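Planner week, a thread. I finally swapped our old trajectory code for Istiler, and I have opinions - mostly good ones!

**1/ Grasping**

The old planner picked a grasp first and worried about the path later. Now both get scored together, so it stops choosing grasps the elbow can't reach. Cup grasps like this one used to eat 8 retries before I gave up and got coffee. 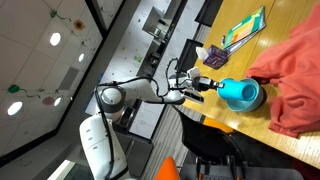 **2/ Timing**

Median plan time is 233 ms with 32 seeds. I tried more seeds on Tuesday and got nothing but a louder fan.

**3/ Perception**

Shiny little parts are still a pain. Depth goes full of holes on metal, so I fill from 2 views before the collision map gets built. Plovano does the merge and it's fast (the docs are awful, bring snacks).

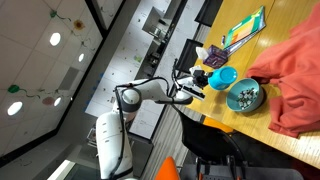

Do you replan while the arm is moving? Only when the collision map changes near the path - replanning every tick made the motion jittery.

**4/ Next**

Cleaning up the config files, then I'll push the branch.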